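Vachon 매장 10월 영업시간 변경 및 교환 규정 안내
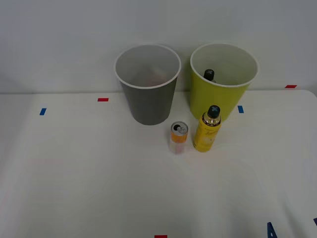
흰색 테이블 위의 종이컵

Vachon_고객지원 | 10/04/2026
Drundon점과 Praris점의 10월 영업시간이 변경됩니다. 폐점 시각은 60분 앞당겨지며, 온라인 주문 상품의 매장 수령은 폐점 20분 전에 마감됩니다. 미개봉 상품의 교환은 구입 후 3일 이내에 영수증을 지참하신 경우에 한하여 가능합니다. 고객 여러분의 양해를 부탁드립니다.

skelura회원
교환 기간이 지나치게 짧다고 판단됩니다. Skelura 회원에게는 별도의 기간이 적용되는지 문의드립니다.

Vachon_고객지원
Skelura 회원의 교환 기간은 4일입니다. 결제 시 회원 번호를 제시하여 주시기 바랍니다.

강변길
하루 차이는 실질적인 혜택으로 보기 어렵습니다. 퇴근 후 방문하는 고객은 폐점 시각까지 당겨져 기간 내 방문이 쉽지 않습니다. 재검토를 요청드립니다.

praris단골
윗글에 동의하지 않습니다. 미개봉 상품이라면 사흘로 충분하며, 규정이 명확한 편이 이용하기에 편리합니다. 다만 수령 마감 시각은 매장 입구에도 게시하여 주시기 바랍니다.

Vachon_고객지원
두 매장 입구에 수령 마감 시각을 게시하겠습니다. 교환 기간에 관한 의견은 담당 부서에 전달하였습니다.

강변길
답변 확인하였습니다. 택배로 교환을 신청하는 경우 접수일과 도착일 중 어느 날을 기준으로 하는지도 공지하여 주시기 바랍니다.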